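Reading a River Valley on Foot: Notes for Session 3
Field course in landscape and nature travel, Odoi valley
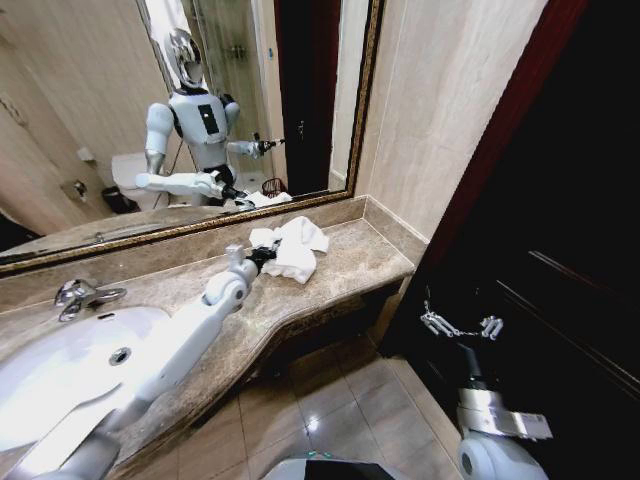
Naledi Potgieter wrote in after the last session to ask why we keep starting our walks at the bottom of the valley when all the good views are at the top. It's a great question, and it gives us a way into today's material, so let's begin there.

The short reply is that a valley makes far more sense if you meet it in the order the walker's legs meet it. Down by the mouth of the Odoi you have salt marsh, mud and a wide slow channel. An hour upstream you are under alders with your boots on cobbles. By the afternoon you're out on open heath with the whole thing laid out behind you, and by then you know what each patch of colour is because you've stood in it! Start at the top and you get a lovely green blur.

1. The lower valley: tides and reeds

The tide reaches as far as the old ford. You can find the limit yourself by watching the plants at the water's edge. Sea aster and glasswort drop out first, then the reeds thin, and then quite suddenly you're among yellow flag and watercress. Mark the spot on your sketch map. It won't be a line, more a stretch where the two lots of plants overlap, and the overlap is worth a long stop.

Birds to look and listen for: redshank on the mud (noisy, nervous, first to fly), curlew further out, reed bunting on the stems, and a little egret or two in the creeks. Go at half tide if you can. At high water the mud is covered and the waders have moved to the fields; at dead low they are a long way off and you'll be squinting.

Please stay on the bank path here. The creeks are soft and deeper than they look.

2. The gorge and the wet wood

Above the ford the valley closes in. This is my favourite part of the whole route and I make no apology for slowing everyone down in it. The rock changes from shale to a hard quartzite, the river can't widen its bed any more, and so it cuts down. The sides are steep enough that they were never worth ploughing, and that's the main reason there is still woodland on them.

Look at the trunks. The oaks are twisted and fairly small, many of them with several stems from one base, which tells you they were coppiced, probably for charcoal. Between the oaks there's hazel, holly and a bit of rowan, with alder and willow right along the water. Then get your nose close to the bark — mosses, liverworts, lungwort lichens, little polypody ferns running along the branches. All of that depends on air that stays damp right through the summer. The gorge faces north-east, the sun hardly gets in, and the spray does the rest.

The ferns deserve a separate page in your notebook. Hart's tongue, lady fern, hard fern and soft shield fern are all within a few steps of the Wimach footbridge. Filmy ferns are there too, though they're tiny and look like moss until you hold the hand lens up to them (the leaf is one cell thick and you can see light through it).

Dippers nest near the bridge. Stand still for a few minutes and watch the boulders in midstream for something round and brown with a white bib, bobbing.

3. The upper slopes

After the gorge the path climbs by zigzags to the hay meadows at Drellureo. The meadows are cut late, so the flowers have time to seed, and in early summer they are thick with yellow rattle, knapweed and orchids. In December, when we did the trial walk, there was nothing of the kind to see, of course, but the field walls were good value: you can read their age a little by the size of the stones at the base and the way the corners are made.

Then the heath. Bell heather on the dry shoulders, cross-leaved heath in the wet hollows, gorse wherever the soil has been disturbed. Ponies graze it, and their paths are often better than ours. Look for stonechats on the tops of the gorse and, if the wind is right, a hen harrier working low over the slope.

From the cairn you look straight down to the estuary. Take out the sketch map you began this morning and compare. This is the moment I love, when people start pointing and saying "that's where the flags were, that's the bridge".

4. Visiting without wearing it out

Araba Addo's reading for this week, on path erosion, has a simple idea in it that I'd like everyone to carry away. The damage done by walkers doesn't rise evenly with their number. The first 100 pairs of boots on an untouched bank do a great deal of harm, and the next 100 on the same line do much less. So in busy places we keep together on the worn path, and in places with no path at all we spread out and avoid making one.

The Odoi has both sorts of place. The lower bank and the gorge are firmly in the first group. The wet hollows on the heath are in the second, and there we cross in a loose line, stepping on stones where we find them.

Car parking matters as well. The lay-by at the Wimach bridge holds very few cars, and the verge next to it has one of the best patches of wood anemone in the valley. Use the Nedilel car park and walk down. It adds a little time and the lane is pretty.

For your own visit

Choose one stretch from sections 1 to 3 and go back to it alone or in a pair. Draw a cross-section of the valley at that point, from one rim to the other, and label the rock, the soil if you can see any, the main plants and the way each slope faces. Add one thing you heard. Your write-up should be 1,360 words at most, with the drawing on a separate sheet.

Bring to the next walk: boots with a decent grip, a waterproof, hand lens, pencil (ink runs), the map from today, lunch and something hot to drink. There's no signal in the gorge, so download anything you need beforehand.

Words to know: tidal limit, coppice, epiphyte, quartzite, aspect, wet heath, trampling.

Next session: how the river moves its gravel, and where the salmon want it.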